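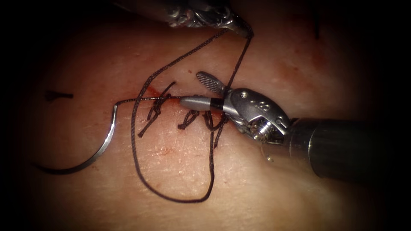 ok thread. needle driver comparison, Plomex vs Canetti, same arms same controller. been promising this since October so no more excuses

1/ Setup first. Two arms, one coming in from the top and one from the right, camera fixed, running interrupted stitches along a short cut. The only thing I swap is the tool on the right hand arm. Top arm keeps the same tool throughout, otherwise I'd be chasing two problems at once

2/ Controller is the Villo one. Yes the old firmware. No I'm not updating it halfway through a comparison, please stop asking

3/ Why bother: data sheets give you jaw force and opening angle and then go very quiet about what it's like to hold thread. Thread is where all my evenings go

4/ Plomex jaws. Grip is lovely. Needle goes where you point it, hardly any roll. But the back of the jaw has a little step in it and loops catch there. Every. time. I try to slide a throw off

5/ Canetti jaws. Smoother outside, loops drop off nicely. Grip on the needle is a bit worse, I get some twist when pushing through the second side. For thread handling though, much happier

6/ Numbers, for those who like them. 20 stitches per tool, same operator (me). Plomex: 4 snagged loops. Canetti: none snagged but 4 needle regrasps I wouldn't have needed with the other one. So pick your poison

7/ Small sample, I know. Not a paper. It's me and a lot of coffee

8/ Look at the stage in the picture. Three knots in, needle parked over on the left, thread running from it across to the lower jaw on the right, and a big loop of the same thread hanging down past the stitches. That loop is the whole game. If the controller loses track of which bit is on top you get spaghetti

9/ Also compare the knots. Left one is a tangle with long tails, middle one is small and tight. I want them all like the middle one. Long tails are a pain, they look just like live thread to the tracker

10/ Camera stuff, quickly. Bright in the middle and black in the corners, that's the light I've got. Needle tail goes off into the shadow bottom left and the pose estimate gets nervous there. Tried turning the gain up, all it did was blow out the shiny metal. Wider light on order

11/ The other camera headache is the top tool. It sits nearer the lens than the tissue does so it goes soft. Focus on the tissue, lose the jaws. Focus on the jaws, lose the thread. I choose thread

12/ Somebody asked about wrist play. Canetti has a touch more in the last joint, you feel it as a lag when you reverse direction. Bumped the backlash term in the Villo config and it mostly went away. Plomex didnt need it

13/ Joint log for the whole lot is 2,169 lines of events, tidied up by Hafþór Brøndum, who also spotted that I'd swapped two column names. Would have been an embarrasing thread otherwise. thank you Hafþór

14/ Which one would I buy? For tying: Canetti. For driving the needle through anything tough: Plomex. If you can only have one and you have patience, Canetti plus a slower push on the second bite. That got rid of most of the twist for me

15/ Things I haven't tried: thinner thread, monofilament (springy, will hate it), and changing the top tool as well. The last one is next, once the Lykkegaard adapter plate arrives. It's the wrong one at the moment, bolt holes don't line up

16/ Quick replies before I go and eat. Yes the jaws need cleaning between runs, fuzz off the braid gets into the grip pattern and then the needle slips. Soft toothbrush. No I haven't measured how much difference it makes, I just do it every time now

17/ And no, not autonomous. Throws are scripted, I place the needle by hand through the console. The bit I'd like to automate is grabbing the tail, it's dull and I'm bad at it

18/ Config file goes up tonight if I remember. If I dont, shout at me

02/02/2025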